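Garment Care Notes: Washing Denim With Elastic and Trim

Members who attended the February session asked for a written version of the laundering advice for mixed-construction denim, meaning pieces where the cotton is joined to elastic, lace or ribbon. Corina Văduva has gone through the workshop notes and the main points follow.

Temperature is the first limit. Plain denim tolerates a warm wash, but the elastic sewn into a cuff or waistband does not age at the same rate as the cotton. Repeated heat makes the elastic lose recovery, and the gathers flatten long before the denim shows wear. Set the machine to 20 degrees Celsius for dark indigo and for anything with elastic in a casing. Spin speed should be kept low. A fast spin sets hard creases across the seams, and these creases fade into white lines over time.

Detergent should be liquid and free of optical brighteners. Powder that has not dissolved collects in gathered fabric and leaves pale marks that look like bleach spots. Use half the dose on the label for a small load. Fabric softener is not recommended, as it coats the fibers and the next wash is less effective.

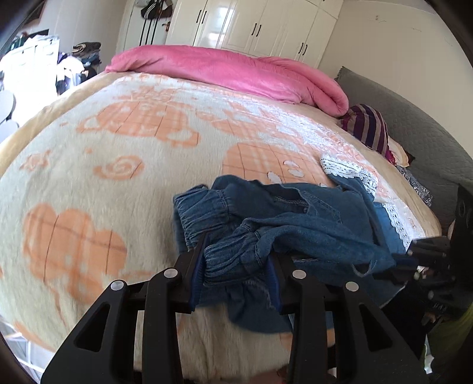 Dark blue denim with gathered cuffs and white lace trim.

Trim is the usual point of failure. White cotton lace next to dark denim will pick up loose dye, and the first four washes carry the most risk. Test before washing: dampen a white cloth, press it to an inside seam for a minute and check for color. If dye transfers, wash the piece alone in cold water, and do not leave it sitting in the drum after the cycle ends. Synthetic lace takes up less indigo but will distort under a hot iron.

Dry flat, away from direct sun. Hanging a wet denim garment from its shoulders puts the full weight of the water on the upper seams — heavier fabric can stretch enough to change the fit. Tumble drying is the quickest way to ruin elastic and should be avoided even on the low setting. Pull cuffs and ruffles into shape by hand while damp.

Replacement elastic can be threaded through most casings without unpicking the whole seam. Open a gap of 20 mm on the inside, pin the new length to the old one and draw it through. Vlastimil Skála has left a printed sheet with the method in the Vrabec room, next to the overlocker, along with a box of bodkins. Please return the bodkins to the box.

The next session covers zipper replacement. Bring a garment and a matching zipper.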